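Kunico
Storage and Sorting > Bins > Treltach Gray Bin

Treltach Gray Bin, open top
Item 114

If you've ever tried to keep a kitchen's worth of bowls, lids and odd cups in one deep cupboard, you'll know why we got so excited about the Treltach. It's a plain gray bin with an open top and a flat floor, and we've been using a pair of them in our own stockroom since November. We like them so much that we moved them to the front of the storage section!

The flat floor is the best thing about it. A lot of bins in this size have ribs or a raised middle, and a round bowl set down on that will rock every time you reach past it. In the Treltach a bowl sits where you put it. The walls slope outward too, so you get plenty of room to reach in at the top, and you can slide two bins right up against each other on a shelf or a bench.

Gray was the only color we wanted to carry. It makes the stuff inside easy to find — bright bowls jump right out at you — and a few pale scuffs on the floor don't bother us the way they did on the white ones we used to sell.

Details
Length: 38 cm on the inside
Color: gray
Sold as: set of 2
Lid: none (the Drasetti flat cover fits, sold separately)
Care: warm water and dish soap, dry with a cloth

What fits
We tried it with the whole Kaimal bowl range, all sizes. The small and medium ones go in side by side with space for your hand between them, and the large one fits if you give it the bin to itself. Stacked bowls are fine as well, just keep the biggest at the bottom.

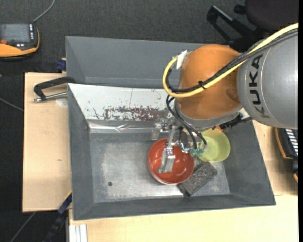

The Kaimal bowls are a good match for color, by the way. The red is glossy and cheerful, and the yellow-green lets some light through, so a bin with a few of each is easy to sort at a glance. Bowls are not included with the bins. You'll find them under Kitchen > Mixing and Serving.

One small tip from unpacking over 197 sets: the bins come nested and can be snug the first time. Hold the outer one down by the rim and twist the inner one a little as you lift, and it'll pop free. After that they come apart with one hand.

Ships flat-side down in a plain carton. Unused bins can come back to us in the same box.

Goes well with
Drasetti flat cover, gray
Kaimal bowl, medium, red
Kaimal bowl, medium, yellow-green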